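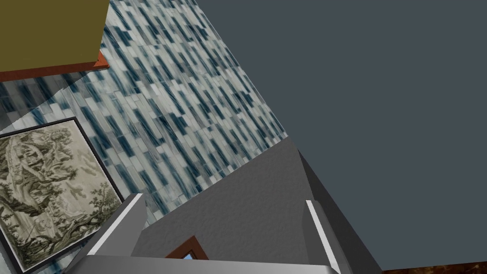

Figure 1. Simulated room: blue-and-white mosaic tile meeting a plain grey surface.

Unit 4: Setting out small-format wall tiling

4.1 Scope
The unit covers setting out for mosaic and other small-format tiles on internal walls. Adhesives are covered in Unit 3 and grouting in Unit 5. Read it with the Drorberg site drawings issued in September.

4.2 Terms
Module: the width of one tile plus one joint.
Sheet: a group of mosaic tiles held at fixed spacing by a mesh or paper facing.
Datum: the level line from which all courses are measured.
Closer: a cut tile at the end of a course.

4.3 Working out the module
Measure across several sheets laid dry on a flat board, edge to edge, and divide by the number of tiles. A single tile is not a reliable guide. Small errors of manufacture are repeated along the wall, and an error of half a millimetre per module becomes 12 mm over 24 modules.

4.4 Worked calculation
The end wall of the Castell washroom is 1194 mm wide between finished faces. The sheets chosen have a module of 25 mm.
1194 / 25 = 47 modules, remainder 19 mm.
A wall with two end joints omitted needs one joint fewer than the number of tiles. With a 2 mm joint, 47 tiles occupy 1173 mm, leaving 21 mm. Less one further joint, the closer is 19 mm.
A 19 mm closer on one side is acceptable here, as the full tile is 23 mm. Where the remainder is less than half a tile, take out one full tile and share the space between both ends.

4.5 Datum and internal corners
Fix the datum at a height that leaves a whole tile at the most visible edge - usually the top of a worktop or bath. Check it for level at intervals of 400 mm. At an internal corner, tile the wall facing the door last, so that its edge covers the cut edge of the return. Leave a movement joint in the corner and keep it free of grout.

4.6 Tolerance
The Grindbridge workshop panels are marked out of 100. Marks are lost for joints that fail to line up between sheets, closers under half a tile, and any course that departs from the datum.

4.7 Exercise
Repeat 4.4 for the Nikolaidis panel, using your own measured module. Show all working and bring a scale drawing to the next session.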